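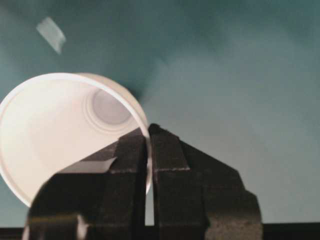 I used to toss every disposable cup after one party, and now I keep a stack of the plain white ones in the junk drawer. They're so handy! My favorite use is sorting screws when I take something apart (one cup per step, with the step written on the side in marker, so I don't end up with 3 leftovers and a wobbly chair again).

They make good scoops too. Squeeze the rim a little and you've got a pour spout for birdseed or potting mix. Don't squeeze hard, though — once the rim creases it never pours straight again, and that cup goes to paint duty.

For touch-up paint I only fill one a third of the way, and I set it inside a second cup in case of drips. My neighbor Man-sik Kwon puts a spoonful of dry rice in the bottom one so it won't tip in the breeze. I tried it in September on the porch railing and it worked great.

Store them upside down, by the way. Mine were full of dust before I figured that out.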